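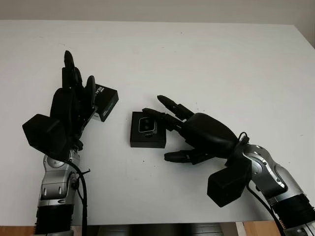 Calside packing room, bench and surroundings check
Done 7 Jan 2018, before the week starts. Last full one was October.

Key: OK / FIX / WATCH / n/a. Comments after each line. Sorry for the shorthand, wanted to get this up before the Mindwood order gets going.

1. WORK TABLE

Top clean and clear of old stock: OK. Wiped end to end. A few tiny dark specks on the white, please go over it again before any boxed goods go down.
Surface free of chips and lifted edges: OK by hand. Ran a cloth along all four sides, didnt snag.
Table steady, no rock: FIX. Back left foot needs half a turn. Spanner is in the drawer under the scales.
Table height right for standing work: OK
Mat for standing on, flat, corners not curling: WATCH. One corner is starting. Tape is not the answer, somebody will trip on the tape.
Nothing stored under table that feet can catch: FIX. Flattened cartons again. Moved them, they will be back.

2. BOXED GOODS, SMALL

Small boxes handled one at a time, held at the sides: OK
Printed faces kept off the table when being turned: WATCH. Black boxes show every scuff, worst on the corners. Turn them in the air, don't slide.
Lettering checked for rubbing before packing: OK on what I looked at. Did not look at everything.
Seals unbroken: OK, apart from 2 put aside on the returns shelf. Labelled.
Boxes stacked no more than 6 high: FIX. Stack by the door was well over. Taken down.
Heavier lines at the bottom: OK
Damaged packaging logged the same day: FIX. Log not filled in since before the break. There was damage, I've seen the bin.

3. CUTTING AND TAPE

Knives retracting properly: one sticks. Binned it. Order more of the ones with the spring, the cheaper sort are not worth the saving.
Spare blades in the tin, lid on: OK
Used blades in the sharps tub: OK, tub is getting full
Tape guns, teeth covered: WATCH. Guard missing off the older gun. Still usable but put it down teeth away from you.
Scissors back on hook: no. Found them in the void fill.
Gloves available, all sizes: FIX. Only large left. Large on small hands is worse than none near the tape gun.

4. CABLES AND POWER

Leads tied back, no loops hanging where a sleeve can catch: WATCH. Clip them up and trim the tie ends, the sharp bits scratch.
No leads across walkway: OK
Plugs and sockets, no cracks or scorching: OK
Extension blocks, one per socket, not chained: FIX. Label printer block was plugged into the heater block. Seperated them. Heater goes in the wall and nowhere else.
Test stickers in date: OK except the fan. Fan is put away until it's done.

5. WALLS, FLOOR, LIGHT

Wall behind table clean, nothing pinned that can drop on the goods: OK
Floor dry: OK
Floor swept: mostly. Grit by the roller door, comes in on the trolley wheels.
Lights all working: FIX. One tube flickering over the racking. Reported in October and reported again now.
Walkway clear: OK once the pallet was moved. Keep it that way please.
Fire door opens freely, nothing against it: OK. Tried it twice.
Exit sign lit: OK

6. RACKING AND SHELVES

Uprights straight, no dents: OK
Shelf clips all in: FIX. 3 missing on the Yule bay, second shelf down. Shelf emptied and marked, do not load.
Load signs readable: WATCH. Faded on the Flanier bay.
Kick stool, rubber feet on: OK
Nobody climbing the shelves: could not check on a Sunday, but there is a shoe print on shelf one so

7. FIRST AID AND FIRE

Kit stocked: FIX. Plasters low, eyewash out of date. Both on the order.
Accident book present with a pen: book yes, pen no. Pen now added, on a string.
Extinguisher pin and gauge: OK
Extinguisher not used as a coat hook: OK, coat removed
Emergency numbers by the phone: OK, could do with reprinting bigger

8. WASTE

Card bin not overflowing: FIX. Full. Collection missed over the holidays, ring them first thing.
Plastic wrap kept separate: OK
Void fill in lidded tub: OK, minus scissors
Food waste kept out of the packing room: WATCH. Orange peel behind the scales. Come on.

TO DO FIRST

Shelf clips, Yule bay. Stays out of use until fitted.
Table foot.
Gloves, small and medium, 10 pairs of each.
Eyewash and plasters.
Card collection.
Damage log brought up to date, best guess on dates, write "late entry" next to them.

CAN WAIT A WEEK

Mat corner, if it gets no worse. If it lifts any more take the mat up altogether.
New guard for the tape gun.
Load signs.
Fan test.

COMMENTS

Better than October overall. Table area is in good order and is the bit customers' goods touch, so good. Racking side is where things slip, same as last time, and it is the same bay as well. Whoever unloads there needs to say when a clip goes, even if its the end of the shift.

Mindwood stock goes on the table side only, please. They send things back for a rubbed corner, and last time we paid the carriage both ways. Clean cloth under anything with a dark printed box.

The light. I have now written it on two checks and a sticky note. If it's a case of no long ladder then say so and we'll hire one.

Not checked this time: roller door motor (locked off), outside ramp (ice), roof void. Ramp wants doing as soon as it thaws. Grit is in the yellow bin, lid is stiff.

Next check when the Mindwood order has gone out. Copy of this on the board by the kettle, tick things off on that one and not on the file copy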